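Clindbridge Institute of Technology
Department of Mechanical and Control Engineering

Robot Learning Laboratory: Course Handout
Unit 4. Collecting Demonstrations for Imitation Learning
Prepared by Gonçalo Coelho

4.1 Purpose of this unit

In Units 1 through 3 students worked with a data set that had already been collected. In this unit each group collects its own. The set you record here will be used to train the policy in Unit 5 and will be graded together with it, so the work should be planned accordingly.

By the end of the unit you should be able to write a task definition that two people will interpret in the same way, record demonstrations by teleoperation, decide which recordings to keep, and document the set so that another group could train on it without asking you questions.

Required reading before the first session: Chapter 6 of the course notes (behavior cloning) and the laboratory safety sheet. The Petrauskas lecture notes on distribution shift are recommended but will not be examined.

4.2 Terms used

Demonstration. One complete attempt at the task by a human operator, recorded from the start signal to the stop signal. The term "episode" is used in the software and means the same thing.

Observation. Everything the policy will be allowed to see at run time: the camera images and the joint readings. Anything the operator can see that the cameras cannot see is not part of the observation. This point is the source of many failed projects and is taken up again in 4.5.

Action. The command sent to the arm and gripper at each time step. In this course, actions are target joint positions and a single value for gripper opening.

Start state. The arrangement of the objects and the pose of the arm when recording begins.

4.3 The task

The Unit 4 task is block handling. The objects are small wooden blocks in plain colors, and the operator is to grasp, lift and place them as given on the group's task card. Some cards call for single blocks and others for stacks. Groups may not exchange cards after the first session.

A stack is harder than it looks on the card. The fingers must arrive on both sides of it before they begin to close, and a finger that brushes one block on the way in can shift the others. Operators should approach slowly, stop with the gripper open, check the alignment, and only then close. The stop should be short. A long pause teaches the policy that doing nothing is a correct action in that state, and the trained policy may then remain there indefinitely.

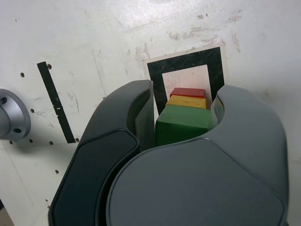

Figure 4.1. Open gripper with a stack of three blocks between the fingers. A square marker stands behind the stack.

Note in Figure 4.1 that the housing of the gripper hides the lower part of the green block. A view of this kind is good for judging the position of the fingers and poor for judging what is happening at the base of the stack. Your report should state, for each camera you use, which part of the task it shows well and which part it does not.

4.4 Recording procedure

Work in pairs. One student operates the arm and the other, called the recorder, runs the logging software and keeps the written log. Exchange roles at least once per session. A set collected by a single operator will carry that person's habits, and these are difficult to identify afterward.

Before each session:

Check that the emergency stop works.
Run the camera check and save its output with your data.
Confirm that the clock offset between the cameras and the arm controller is within the limit on the safety sheet.
Record one practice demonstration and play it back in full. Delete it.

For each demonstration:

The recorder reads out the start state from the randomization list.
The operator places the objects and moves the arm to the starting pose.
The recorder starts the log and says "recording."
The operator performs the task and says "done," whether or not the attempt succeeded.
The recorder stops the log and enters the result: success, failure, or void.

"Void" is reserved for recordings spoiled by something outside the task, such as a dropped camera stream or an interruption. A clumsy attempt is not void. If the operator dropped a block, picked it up again with the arm and completed the task, the entry is "success" with the word "recovery" in the notes column. Recoveries are valuable and should be kept. They show the policy how to return from states that a perfect operator would never visit.

Each group must submit 400 demonstrations entered as success. Failures are submitted in a separate folder and do not count toward this number. Experience suggests that groups who leave the collection to the final session do not finish, and extensions are not given for this reason.

4.5 Variety in the start states

A policy trained by behavior cloning can be expected to work only near the states it has been shown. If every demonstration begins with the blocks in the same place, the policy may learn one motion and repeat it regardless of what the cameras report. The randomization list contains 47 start states. Use all of them, and use each one a similar number of times. Do not invent your own: people asked to place objects at random tend to place them near the center and square to the table edge.

Variety in the arm is treated separately. The same gripper position can often be reached with the arm in more than one configuration, and the operator will usually fall into a preferred one.

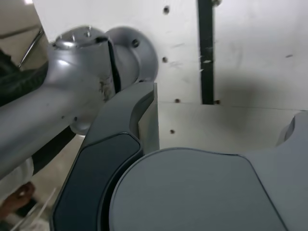 Joint configuration deserves the same attention as object position. Two demonstrations may look nearly identical at the fingertips and still differ greatly in the joint values recorded, and a policy that averages between them may produce a motion that belongs to neither. For this course, keep to the configuration shown on the task card and vary only the starting pose within the permitted range. Bear in mind also that the arm and gripper occupy a large part of some views. In the view printed with this section, the joint, the arm link and the gripper parts leave mainly the white panel visible between them, and none of the blocks can be seen. A time step observed only from such an angle tells the policy a good deal about the arm and nothing about the objects. Where one camera loses the objects, a second camera must have them. If neither does, the operator is acting on information that is missing from the observation, and the demonstration should be marked "occluded" in the notes column.

4.6 Review and selection

Review takes place after collection and is done by the student who did not operate. Play each recording at double speed and confirm the result entered in the log. Where the two students disagree, the recording is moved to the failure folder.

The following are grounds for removal: missing images, a result that cannot be confirmed from the video, or a pause longer than 2 seconds with no motion of the arm or fingers. Slow execution alone is not grounds for removal. Neither is an unusual path, provided that it respects the configuration rule in 4.5.

Keep a count of what was removed and why. Last year's combined class set contained 1446 recordings before review, and almost all of the later disputes over results came down to removals that had not been written up.

4.7 The data sheet

Every submission must include a data sheet of no more than one page, giving:

The task, copied word for word from the task card
The names of the operators and the number of demonstrations by each
The cameras used and the view from each, with known blind spots
The number of recordings removed, by reason
Any change made to the setup between sessions, however small

The last item is frequently left blank. Moving a lamp or tightening a camera mount is a change and must be reported. The Stullthorpe template on the course page may be used for the data sheet but is not required.

4.8 Questions for the written report

1. Choose one start state for which your success rate was low. Explain, with reference to the recordings, whether the cause lay in the task, the operator or the view.
2. Compare the gripper opening signal of the two operators in your group over ten demonstrations each. What differences would you expect a policy to pick up?
3. Describe one kind of recovery in your set. Estimate how many further examples would be needed for the policy to learn it and explain how you arrived at the estimate.
4. Suppose one camera were removed at run time. Which phase of the task would suffer first?

4.9 Submission

Data are to be uploaded to the Groltadach server under your group number. The upload closes in June at 5:00 p.m. on the day posted on the course page. The written report is submitted separately through the department office. Laboratory keys must be returned before grades are released.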